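The Anico Window

The launch window at Starnby opened at 4 in the morning and lasted 50 minutes. Yakubu Ogbonna had the fueling console. Callum Furnival sat two seats down with the weather, and the weather was bad.

"Wind's at the limit," Callum said.

"At it or over it?"

"At it."

Yakubu wrote that down. The rocket was called Trundia, and it had a relay satellite on top that Anico had paid for and waited two years to see fly. The Anico people were behind the glass in the visitors' room. One of them had fallen asleep with his coat on.

At 90 seconds the count stopped by itself. A valve on the second stage had reported closed, then open, then closed again.

Rudd, the flight director, came over the loop. "Fueling, what do you have?"

"Valve 2 is chattering," Yakubu said. "It could be the sensor."

"Could be?"

"I can't tell from here."
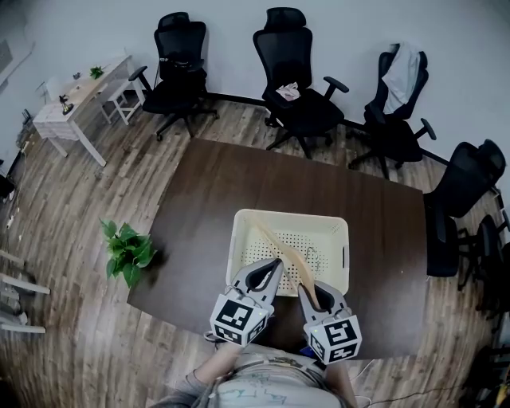 A cream basket on a dark brown table.

Rudd let the silence go on for a while. Yakubu looked at the pressure trace. It was flat and steady, the way it would be if the valve were fine. He had seen a trace like that in June, on the test stand, and the valve had been stuck half open the whole time. They had found it the next day with a flashlight.

"Recommendation," Rudd said.

"Scrub."

Callum turned his chair around. He had driven six hours to work this launch and would have to do it again.

"Say again, fueling."

"Scrub. I want somebody to look at it."

Rudd called it. The loop filled up with people reading from the same checklist, and the tanks began to drain. Behind the glass somebody woke the man in the coat and told him.

It took until sunrise to make the pad safe. Yakubu signed the log, put the time next to his name, and went out to the parking lot, where Callum was scraping his windshield with a plastic card.

"Wind dropped," Callum said. "Right after you called it."

"I saw."

"You want breakfast?"

Yakubu said he did, and they took Callum's car.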